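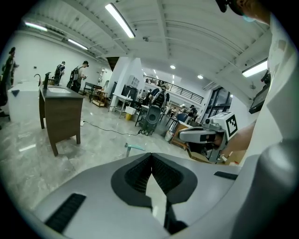 Setting up the Skamitby two-hand capture kit

Applies to the Hurthorpe edition, firmware 126. Last revised 30/09/2022.

The kit is sold by Gindholm as a pair of hand-held grippers, a backpack unit and a set of marker cubes. Read all the steps once before you power anything. Plan on 12 minutes per operator the first time.

Step 1. Choose the task station

Pick a station that can be reached from more than one side. A sink cabinet with the basin set into the top is a good first station: the faucet, the rim and the countertop are at different heights, and both hands have room to work. Keep office chairs clear of the side you plan to stand on. If several operators share one floor, assign each a station and a standing position before the packs go on.

Step 2. Fit the pack

Tighten the shoulder straps first, then the lower adjustment. The pack should not shift when you bend forward to counter height. Route the gripper leads along the straps and leave enough slack for a full reach. Power cables on the floor should run away from the station, with the power strip where you will not step on it.

Step 3. Check the grip

Start with a light plastic bottle. Close the jaws on the widest part of the body and hold for a slow count of five.
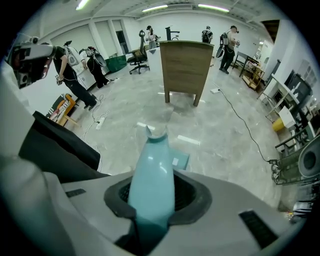
If the bottle turns in the jaws, open fully, move the grip toward the base and try again. Do not add tape to the finger pads. It changes the closing width, and the Raju calibration file will no longer match. The pads are rated for 800 cycles on smooth plastic; we have not tested that figure.

Step 4. Check the markers

The fiducial pattern on each gripper has to stay visible to the other hand's camera through most of the task. Hold both grippers at chest height, fingers toward the station, then cross and uncross your wrists slowly. Loose sleeves are the usual cause of dropouts. Roll them above the elbow - short sleeves are better.
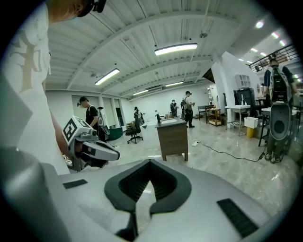

Step 5. Run a trial

Stand one step back from the station and start recording from the tablet. Hold still for two seconds, then do the task at half your normal speed. Stop, and look at the tracking log before you take the pack off. Error 1797 means that a marker was lost for too long. Repeat Step 4 and record again.
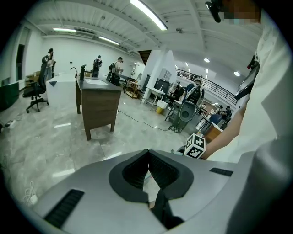 Marker cube and tablet, with the sink station behind.

Known limits

The kit does not track well under direct sun. Glossy floors have given us no trouble so far. Left and right grippers cannot be swapped without a new calibration, and the spare pads that were due in February are still on back order.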